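Search this site Go

Week 4: Hand-held gripper kits for demonstration capture

This handout reviews the Hirnlow kit, one of two on offer to the course. The other, Skakach, is covered next week. Read it before the Monday session.

The Hirnlow is a hand-held gripper with two fingers and its own camera. The operator carries it through a household task and the recording is later used to train an arm. No arm is needed during capture. Each finger is carried on a pair of linkage arms and ends in an angled tip with a dark blue pad on its inner face. The tips face each other, and the gap between them stays in the camera's view.

Fabric is the hardest class in our task list. A folded edge gives the pads something to close on; a flat cloth does not.
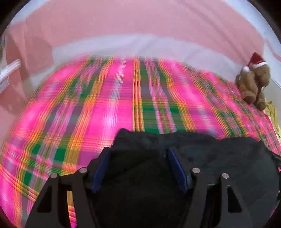

Dark fabric raises a second problem. Folds in black cloth carry little contrast, and the annotator may be unable to say where the upper layer ends. A checked or striped cover underneath helps, as its lines show where the garment's outline lies.

Kamrul Khondokar's trial set holds 3,332 recordings, of which 3,286 passed the Drolano checker. The rejected files were all fabric tasks.

Points for review:
- Pads: replaceable without tools. Spares are sold in packs of 6.
- Camera: wide view, with dark corners – mask these before training.
- Software: export is slow, and the log gives no reason for a rejected file.
- Support: handled by Chowdhury, by email only.

Bring one written criticism of the kit to the session.

Related items
Week 3: Calibration of wrist cameras
Week 5: The Skakach kit
Annotating cloth: short guide
Drolano checker: error codes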